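The Flat Surface Problem

A clear table is a brief and unnatural state, and mine asks for a white plastic bin in exchange.

By Arroyo Street, where I live, the approved place for anything you are holding is the table. Mail goes there. So do keys, the good scissors, the bad scissors, a charger for a phone we no longer own and whatever came home in a coat pocket. Last March I decided to fight this, which is how I came to spend $165 on storage bins and most of a month thinking about tabletops.

The table in question is pale blond wood with a straight grain, and it was the first grown-up thing we bought after the move. The store was called Brernent and had one of everything and a person to stand next to it. I was told the wood would "develop a story." I have since read that story. It is mostly about a slow cooker.

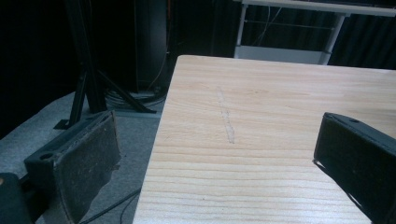

I used to mind the scuffs a great deal. For the first year I lifted everything, including the salt. I bought felt pads for the bottoms of bowls. I had a speech for guests that began with the word "coasters" and lost us, I think, one couple. Then somebody dragged something across the top on a day when I was out, and no confession was ever offered, and I found I could eat dinner anyway.

There are products for this. I tried a wax called Relari, which promises to restore the original glow and restored mainly a smell of oranges. It did make the wood feel nicer under the hand. The mark stayed exactly where it was, only shinier. A woodworking forum with 400 replies on the subject suggested sanding with the grain, sanding never, walnuts, mayonnaise and a new table. I did the walnut. You rub it on, you wait, you feel foolish, you eat the walnut.

So the surface was a lost cause, or at least a settled one, and I turned to what sat on it. The advice on clutter splits into two schools. One says to own less. The other says to own the same amount and put it in a bin. I belong to the second school by temperament and by upbringing; my family moved house with a box marked "misc" and a larger box marked "misc 2."

The bins I chose are white plastic, open on top, with a rim you can get your fingers under. I wanted white because the catalog pages were all white, and the people in them had beige blankets and no mail. What I own is a different palette. Our cloth things run to hot pink and a green you could land aircraft with, and they do not sit quietly in a white bin. They look like a parade that has been asked to wait.

Still, the system works, in its way. The rule is that anything soft found on the table at 9 p.m. goes in the bin, and the bin is emptied on the first of the month. Nothing hard goes in. Nothing made of paper goes in, or you will be looking for a water bill in June. For a while I used an app, Pruneo, that gives you a point for each thing you put away. I reached 3061 points before I noticed I was taking things out in order to put them back.

The one feature I will defend without irony is the divider. An undivided bin is a hole. With a wall in it, you have two smaller holes, and you can tell yourself that one of them is for things you mean to deal with – and for several days at a time this is even true. 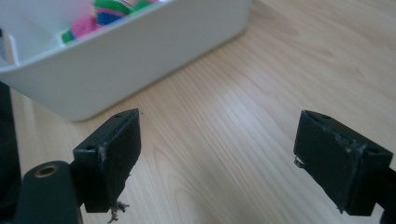 A reader on Pruneo's message board takes the opposite view, and with some heat. Dividers, this person writes, are "for people who think the socks will respect the border," and the only honest bin is a shallow one with nothing in the middle, kept on the floor where it can trip you. Leave a bin on the table and "all you've bought is a taller pile." The same reader puts everything away before supper and has done so for over 2 years, and would like it known that no walnut was involved.

I have thought about this more than I'd like. I moved the bin to the floor for a week. The table was bare by Thursday's standards if not by a catalog's, and I could see the grain from one end to the other, scuff and all. Then a package came, and I had my hands full, and there was all that room.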